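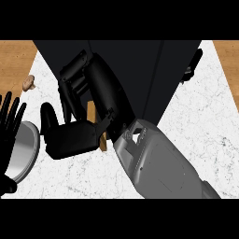 If you've just joined a rec football team and the coach has you at slot receiver, welcome - it's my favorite spot on the field! This drill is the one we run every Wednesday at the Stodthorpe field, and all you need is a friend, a ball and 8 cones.

## Setting up

Put the cones in two lines, about as far apart as your arms can reach, and leave yourself 30 feet to run through them. We use the soft Flostix ones (they forgive you when you step on them, and you will).

## Running it

1. Start in a low stance, weight on the balls of your feet.
2. Take three hard steps straight ahead.
3. Plant your outside foot and cut in, keeping your shoulders square as long as you can.
4. Snap your head around and get your hands up early.

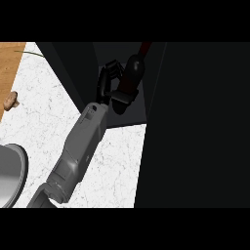
*Gray arm, black gripper, dark bottle with a dark red neck.*

Go at half speed for the first few tries, then build up. Drink some water between sets, and switch sides so your weaker foot gets its share. My left cut was dreadful until last August, and it's still a bit wobbly on wet grass.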